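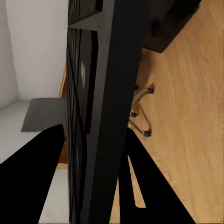
Skomis is a set of simulated demonstrations for learning to open and close household furniture from a wrist camera. Every episode was produced by a person steering a virtual arm with a hand controller, inside rooms built for the purpose. The learner receives the wrist view, the joint positions and the gripper opening, and has to output the next gripper motion. The wrist view is a narrow one. At close range a black panel can fill the middle third of it, with both fingers coming up from the bottom edge and only the floor and the casters of an office chair beside it to tell the policy which way the cabinet faces. We kept views like that in the release at their natural frequency.

Maintainer: Nassoro Waweru
Version date: December 13, 2018
Status: stable, no further episodes planned for this version

Contents

The release holds 463 episodes across 20 room layouts. Of these, 88 are marked as failures by the operator and are stored in a separate folder. All remaining episodes end with the target door or drawer in the requested position, as measured by the simulator and not by eye.

Each episode folder contains:

frames/ rendered wrist views, one file per control step
state.csv joint positions, joint velocities, gripper opening
action.csv commanded gripper motion and open/close signal
task.txt one sentence giving the instruction, in English
meta.json layout name, operator code, outcome, simulator version

Frame files and the rows of state.csv share the same step index. The action in row n is the one sent after frame n was rendered. An earlier internal copy had this off by one step, so if you received files from us before March, delete them and download again.

How the episodes were collected

Operators worked at the Furkascombe office. Before each episode the layout loader picked a room, a starting pose for the arm and a target. The operator saw the instruction and the wrist view on one monitor and a fixed overview on a second one. The overview was there to keep people from getting lost and is not part of the release.

Recording started when the operator pressed the trigger for the first time and stopped when they pressed the end button. We trimmed idle steps at the start of episodes and left pauses in the middle alone. Some operators stop to think in front of a handle, and the pause shows up as a run of near-zero actions. If your training is sensitive to that, filter on action size before you sample.

Operators were asked to approach slowly, line the fingers up with the handle or knob before closing, and back away after release. They were not told which side to approach from. You will find several styles for the same target, and a policy that averages them will tend to hit the panel between two good approaches.

Rooms and objects

The rooms were built in Honitz, our scene editor, and share a small library of furniture. Walls are plain. Floors, cabinets and chairs repeat across layouts with different placement and lighting. Lighting was set by hand for each room and some corners are very dark. We did not brighten the frames afterward.

Collision shapes are simpler than the visible ones. Small parts such as knobs use a capsule that is slightly larger than the drawn knob, which makes grasping easier than it would be on a real drawer. Friction between the fingertips and the knob is a single value for the whole release and is written in meta.json.
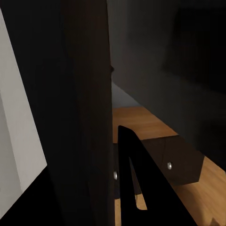 Can the failed episodes be used for training?
They can, as long as you keep them apart from the successful ones. The outcome field says how each attempt ended: missed grasp, slipped grasp, wrong target or time limit. We use them to train a success detector and leave them out when training the policy.

Splits

Split by layout, never by episode. Two episodes from one room share so much background that a random split gives a score that means very little. The file splits.txt assigns 18 layouts to training and the other two to testing. No validation set is given. If you need one, hold out a training layout and say which one when you report numbers.

Loading

The loader is a single Python file, skomis_read.py. It needs NumPy and an image library.

from skomis_read import Episodes
eps = Episodes("path/to/release", split="train")
for frame, state, action in eps[0].steps():
 ...

Frames are decoded when you ask for them. Passing cache=True keeps decoded frames in memory, which is fine for one layout and a bad idea for the whole training split.

Known problems

The gripper fingers hide part of the target in many close views. The drawn fingers have cutouts, and a policy can pick up on the strip of background that shows through them. We tried painting over the cutouts in one run and the trained policy got worse, so the frames are shipped as rendered.

A few instructions name the wrong side ("left drawer" for the right one). The ones we found are listed in errata.txt with the corrected sentence. The task.txt files themselves have not been edited.

Gripper opening is noisy for a few steps after contact. It comes from the physics solver. Smoothing over a short window is enough for most uses.

Policies trained on this set alone have not been tested on a physical arm. The Lavoie release uses the same file format and adds recordings from hardware, and the loader reads both.

Reporting errors

Send the episode folder name and the step index to Nassoro Waweru. Please don't attach frames, the index is enough for us to find them.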